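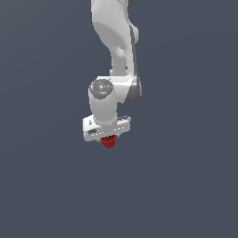

Step 1: Pick your wall and look at it for a whole day

I love this part, because it costs nothing and you get to do it with a cup of coffee in your hand. Before you buy a drop of limewash, watch how the light moves over the wall you have in mind. Limewash is all about light! The soft, cloudy look comes from tiny changes in tone, and a wall that gets sun from the side will show them off far better than one tucked behind a door.

My own wall is in the back bedroom and I went for a blue-gray called Jatilstead. It goes on looking like dirty dishwater and dries several shades lighter, so please don't panic (I did).

Step 2: Find out what's already on there

Limewash wants to soak in. Bare plaster is perfect, and old flat paint is fine with a primer over it. Glossy paint is a problem. Flick a few drops of water at the wall: if they sink in and leave a dark spot, great, and if they run straight down to the baseboard you'll need to sand and prime.

I used Plakside mineral primer, which has a fine grit in it that gives the lime something to grab. One coat, rolled on, then leave it overnight.

Step 3: Fill, sand, wash

Fill the nail holes with a mineral filler. Regular spackle will flash through the finish as little pale dots, and you'll see them forever. Sand everything flush, wipe the wall with a damp sponge and let it dry.

Tape off the trim now. Put on gloves and safety glasses too, even if you never bother when you paint. Wet lime is caustic and it does splatter, mostly on the ceiling line, right over your face.

Step 4: Mix it thinner than you'd think

Add water a little at a time and stir from the bottom of the bucket until it runs off the brush like whole milk. Keep stirring as you work, too, since the pigment sinks. If you have more than one tub, pour them all together first so the color matches from corner to corner.

Step 5: Brush in Xs

Now the fun bit! Use a wide, soft block brush. Mine is a Nolletti, and it was worth every cent. Dampen the brush, dip just the tips, and work in loose, overlapping crosses in patches the size of a large pizza box. Never finish a patch with a straight edge. Feather it out in a ragged shape, then start the next patch from that ragged side while it's still wet.

Don't go back over anything that has started to dry. Don't stop in the middle of the wall to answer the phone, either. There's a line next to my window that marks exactly where I did that.

Cut in the corners as you go with a smaller brush, using the same crisscross motion. If you cut in the whole room first, you'll get a dark frame all the way around.

Step 6: Wait, then do it again

The first coat will look patchy and a bit awful. Leave it until the next day, mist the wall lightly with clean water, and brush on the second coat the same way. Most walls need 2 coats. Mine had 3, as I'd thinned the first one too much, and the extra layer gave it a lovely depth.

Step 7: Live with it before you seal it

Give it 7 days before deciding on a sealer. The color keeps shifting as the lime cures, and the clouds get softer. In a bedroom I'd leave it bare. In a hallway, or anywhere with sticky hands, try a matte mineral sealer on a hidden spot first, as it can darken the color.

For touch-ups, save a jar of the unthinned wash with the lid on tight. Martim Prata asked in the comments whether you can dab it on with a rag: yes, for small scuffs, as long as you dampen the spot and blur the edges well past the mark.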